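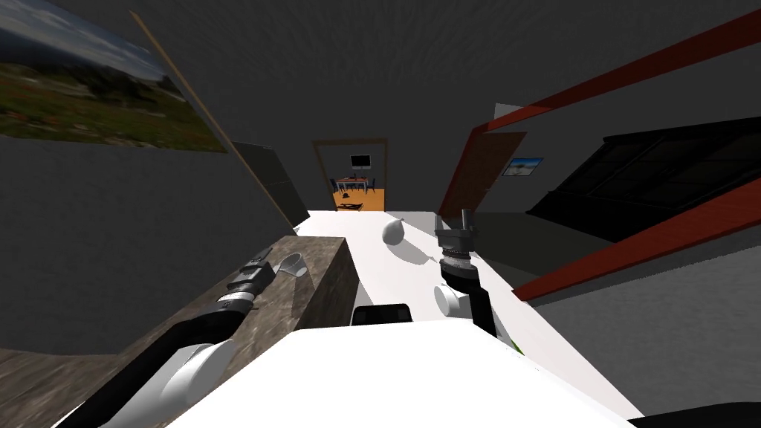
Grumton House is a sober living home for women coming out of treatment. We're not a treatment center and not a hospital. We're the part after that, when you've done your 28 days or your 90 days and the discharge papers are signed and you need somewhere to sleep that isn't where you were using. Most of the women who call us are calling from a hallway phone with a counselor standing near by. Ask for the intake line, it gets picked up. A big framed picture on a grey wall, green field, dark trees along the back, pale cloudy sky – that's the kind of quiet a lot of residents say they want when we ask them at intake. Somewhere flat and green with no one knocking. We're in town, on a bus line, so no field. But quiet we can do, after 10 pm anyway.

Who we are

Started by Tiruwork Seyoum and Hawi Asfaw, who met working nights at a detox unit and got tired of seeing the same faces come back through. Same women, four months later, six months later. Treatment had been fine. Going home was the problem. So they rented a house on Wusow Street, the cheap end, and put in six beds. Now it's two houses, Wusow Street and Rasia Street, 14 beds between them, plus a small office over the laundromat on Hsiao Avenue where the paperwork lives.

Tiruwork runs the houses. Hawi runs intake and talks to the courts, the treatment centers, probation, anybody with a fax machine. Meron Belay is our peer support lead and was a resident herself, third woman through the door at Wusow. Tekle Shiferaw does the books and the van. Mihret Teshome is house manager at Rasia and lives on site.

Everybody but Tekle is in recovery or grew up with it in the house. He says he's just here for the van.

What it's like

Shared rooms, two to a room. One single at Rasia, goes to whoever's been here longest. You get a bed, dresser, a lock box, sheets if you don't have any. Bring a towel. Kitchen is shared, label your food. Groceries are on you but there's a pantry shelf for the first week, and after that too if things are tight, just ask.

House meeting once a week, everybody comes. Outside meetings, four a week for your first two months, any kind. 12 step, the other kinds, church groups, the women's circle Meron runs in the office. We don't care which one. We care that you go.

Curfew is 10 for the first 30 days, then 11. Overnights after 60 days with a form. Fill out the form. Please.

Testing is random and it's for everyone. If you use, you tell us before the test tells us and that's a very different conversation. It doesn't always mean you leave. Sometimes it means a night or two back at detox and your bed is held. Sometimes it does mean you leave, and then Hawi gets on the phone and finds you a place to go. We don't put a woman on the sidewalk with her bags at night. Have not done it yet and won't.

Medication

Yes, we take women on buprenorphine and methadone. Yes, really. We get asked this every day because so many houses say no. Meds are kept in your lock box and counted by the house manager with you standing there. Methadone clinic run is early, van leaves at 5:40, Tekle doesn't wait.

Psych meds same rules. Bring at least a two week supply when you move in or the script for it. Getting a new doctor here takes longer then you'd think.

Kids

Kids can visit, weekend afternoons, common rooms and yard only. We can't house them and we wish we could. It's the thing we hear the most and the thing we lose women over. There's a third house we'd like to do with family rooms. No address yet, no money yet either, so we won't say more than that.

If you have a custody case open, tell Hawi at intake. She writes letters. She's been in that courtroom a lot and the clerks know her by now.

What it costs

231 a week, covers rent, utilities, wifi, laundry, van. No deposit. First two weeks can be paid late if you're job hunting, work it out with Tekle. County voucher covers most of it for women who qualify and we do that paperwork with you, takes an afternoon. A few beds a year are paid for by donors, mostly small ones. A gift of 400 gets a woman through move-in with groceries and a bus pass on top of her first week. We don't take a cut from treatment centers for referrals and we don't pay for them. If somebody calls offering you money to move into a house, hang up.

Numbers, for the people who ask

342 women have lived with us so far. Average stay is a little under seven months. Some stayed two nights. One stayed two years and we gave her a cake and the good suitcase. We don't publish a success rate. Grant people hate that. We lose track of some women and we're not going to pretend we know how they're doing, and the ones who slipped and came back again, which column do they go in.

What we can say is that the alumni dinner in April needed a bigger room this year.

How to get in

Call the intake line, morning is best. Hawi or Meron will ask you some questions, takes 20 minutes. When was your last use, what meds, any open cases, anyone we should keep away from the house. Answer straight, very little of it will get you turned down. We do need seven days clean or a discharge letter from detox. We can't take anyone with arson on her record, that's the insurance company and not us.

If we're full we'll say so and tell you how many are ahead of you. Call back every couple of days. Calling back is how you stay on the list. Counselors can call for you the first time but after that we want to hear from you.

Families – we know you want to call. You can. We can't tell you if she's here, not even yes or no, unless she signed for it. There's a family night at the office once a month, you don't need somebody in our houses to come sit in. Coffee and folding chairs. Meron usually opens it up and then mostly people talk.

Donations

Things we need right now: twin sheets, bus passes, work shoes (black, non slip, sizes 7 to 10), unopened shampoo, tampons and pads always, a microwave for Wusow. Things we have too many of: mugs, puzzles, winter scarves, bibles. Drop off is at the Hsiao Avenue office only, go up the side stairs. Do not bring stuff to the houses, we keep those addresses quiet for good reason and the street names above are as much as we put out.

Money is good too. Checks to Grumton House, and Tekle sends the recipt himself, so give him a week.

Page updated 2022-09-20. If the phone number on an old flyer doesn't work, use the one at the top of the contact page, we switched carriers.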